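Journal > Around the House > Tidying

The paint bin, and other small victories

By Morven Urquhart | July
Last updated: July

I promised a few of you that I'd write about the craft table once it was fit to be seen, and I suppose it's as fit as it's going to get.
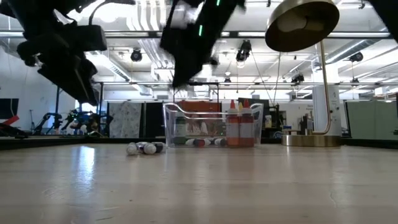

So, the tubes. I have been buying paint in little tubes for longer than I care to say, and for most of that time they lived in a shoebox under the stairs at Astcombe, where I'd have to tip the whole lot out on the rug to find one decent red. Then we moved, and the shoebox went into a bigger box, and the bigger box sat in the hall for 121 days (I know because I'd written the date on the lid, which was a cruel thing to do to myself).

My friend Ilona Oláh finally talked me out of buying a cabinet. I had one all picked out, a handsome thing with 6 shallow drawers, and she said very kindly that I would fill five of them with ribbon and lose the paint all over again. What I needed, she said, was something see-through that I could carry to the sink. She was right, of course, she usually is - and a clear plastic bin with a wavy rim is what I've ended up with. I like that the front dips down, so my hand goes straight in without knocking anything over.

The rule is tall things at the ends and small things lying down in the middle. The squeeze bottles with the red caps stand together on the right, the green bottle gets the left, and the tubes have the floor between them. I did try standing the tubes up in a jam jar first, and they looked lovely for one afternoon and then I couldn't read a single label.

There are always a few tubes that don't make it back in, and I've decided to stop fretting over that. If I'm going to want them again tomorrow they may as well stay out on the table.

The brass-colored lamp was my one extravagance, from the secondhand place on Lonau Street. I'd gone in for picture hooks! It tilts nicely toward the bin, and I like a heavy base on a lamp when there are elbows about.

As for the tabletop, yes, it has its scratches and dents, and no, I'm not going to sand it. Ilona offered. I'd only spend the next year being careful, and I never painted anything good while being careful. Ribbon next, if I can face it.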